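The chair situation

For most of last winter I worked from a dining chair with a cushion on it. The cushion was my one concession to ergonomics and it slid off whenever I leaned forward to look at an email properly. By February I was getting up from my desk like a man climbing out of a canoe, so I did what everyone does and spent three weeks reading reviews of office chairs written by people who seem to have very little else going on.

The shortlist came down to two. There was the Cocco, which was handsome and cost about as much as a decent holiday, and there was the Bristotine, which looked like something from the bridge of a submarine and was on offer. I went for the Bristotine. It came on a Thursday in a box I could neither lift nor get round the bend in the stairs, so I unpacked it in the hall and carried it up in bits, making 14 trips if you count the ones where I went back for the screws.

The instructions claimed it would take 37 minutes. I admire the confidence of that number. I had the radio on and got through a whole play, the news and most of a gardening programme, and at the end there were still 8 washers in a little bag which the booklet didn't mention at all. They live in the desk drawer now. I've decided they're spares.
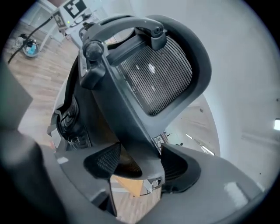

The back of the chair, mesh and knob and all.

I do like the mesh. My old work chair had a padded back covered in something that was sold as leather, and in July you had to peel yourself off it. With mesh the air gets through, and so does the dust, which I find out every time the sun comes in low and I can see what's collected between the strands. A soft paintbrush gets most of it. The vacuum cleaner got a bit too interested and I've stopped using it.

The adjustments are another matter. I have a lever for height, which I understand, and a lever for tilt, which I respect from a distance. I pulled it in the first week without thinking and found myself looking at the ceiling with a cup of tea on my chest — not a hot one, luckily. There is also a setting that does something to the lower back. I have tried it both ways and my lower back has expressed no opinion.

I've put a mat under it, a Tultedeo, because the castors were leaving tracks in the carpet. The mat smelled of tyres until Easter and curls up at one corner, so I roll towards the window and never towards the door.

My back is better, annoyingly. I'd been hoping to send the thing back and claim the £67 I paid for delivery and the extended warranty, but I sat down after lunch to fill in the form and got up at teatime having done a full afternoon's work. The dining chair has gone back to the kitchen, and the cushion belongs to the cat.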